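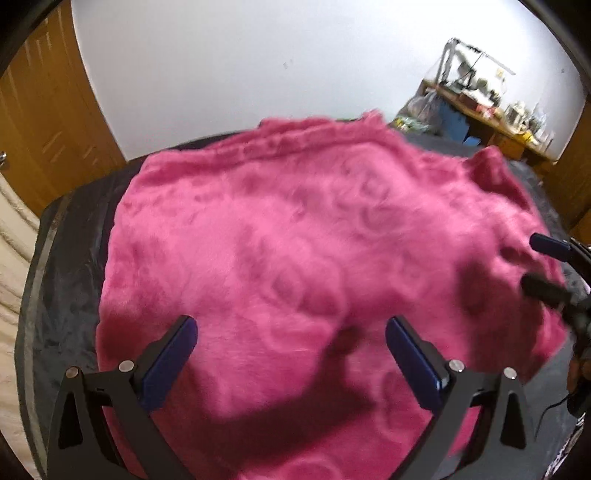 I finally finished the Drowned Mill in Drurance last night, after more evenings than I care to admit to, and I went to bed so pleased with myself that I couldn't sleep. It's the long level with the three waterwheels, and you have to stop each one at the right moment or the whole lower floor floods again and you're back at the gate with half your lamp oil gone. I'd been drawing the route on the back of an envelope, all loops doubling over other loops, and it ended up looking a good deal like the pattern pressed into the big pink plush blanket, rings and curls all over with no obvious way in or out. My envelope did have a way in, at least. It goes past the miller's boots, which I had walked by every single time without thinking to pick them up.

Emmett Haverford rang this morning to ask if I'd got through yet, and I'm afraid I kept him on the phone for the length of a pot of tea. He finished it before Christmas, naturally, and he's been very good about not giving the boots away. He plays everything on the hardest setting and then tells you it was "fine, a bit fiddly in places," in the same voice he uses for assembling bookshelves. We got to talking about Halvorsen, the ferryman, and whether he is lying to you from the start. Emmett says of course he is. I say he's only frightened, and that the bit where he won't take your coin the second time is the giveaway. We've had this argument since the first chapter and I expect we'll have it again when the next one comes out in February.

It was far too cold to go anywhere, so after lunch I made soup from the end of the squash and sat back down to see what I'd missed. I have 231 of the lantern moths now, which sounds splendid until you look at the collection page and see how many blank spaces are left. There are 30 in the mill alone that only come out when all the wheels are stopped, and I got most of those in one go, feeling very clever, and then fell down the grain chute and landed in the river.

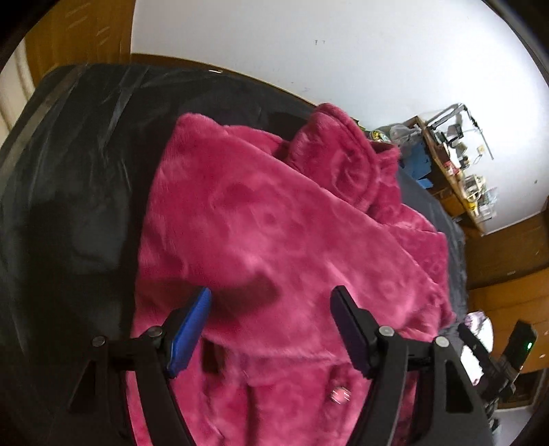
Drakow, the second attempt

I'd promised myself I would fight Drakow before supper. He's the old heron in the marsh, the one who stands so still you take him for a fence post, and last weekend he finished me off before I'd properly worked out which end of him was the beak. The music for that fight is wonderful, by the way – a sort of wheezing accordion that speeds up as he gets crosser – and I think it was putting me off, as I kept tapping my foot instead of watching his feet.

This time I went in with the reed cloak and the heavier lamp, and got him down to his last sliver of health. Then the cat walked over the keyboard and opened the inventory, and by the time I'd closed it I was back at the marsh gate listening to the frogs. I said a word my mother would not have liked. I did try again, 4 goes altogether, and on the last one I beat him fair and square with hardly any oil left! He doesn't die, I was glad to see. He just folds himself up and stalks off into the reeds, and leaves you a feather and 2,205 shillings, and I have no idea what a heron was doing with that sort of money.

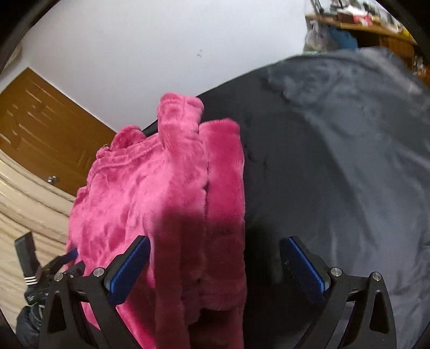

Pink and fluffy, all bunched up.

I spent nearly all of it in Vukley, which is my favourite of the villages. You come over the hill and there's the harbour with its lights on, and the baker leaning in his doorway, and everyone says good evening whether you've been kind to them or not. I bought the green coat (no use at all in a fight, but a lovely colour) and a kettle for the little house by the pier. Then I just walked up and down for a while. There's a bench where you can sit and the game lets you go on sitting as long as you like, with the boats knocking about below.

I should write to Emmett about the feather, as he never mentioned one and I have a feeling he sold his without reading what it said. Tomorrow I really must do the recycling and ring the dentist. The lighthouse will have to wait until Tuesday.

Posted 11 January 2026 by Reginald Brannigan

© Reginald Brannigan | Contact | Back to top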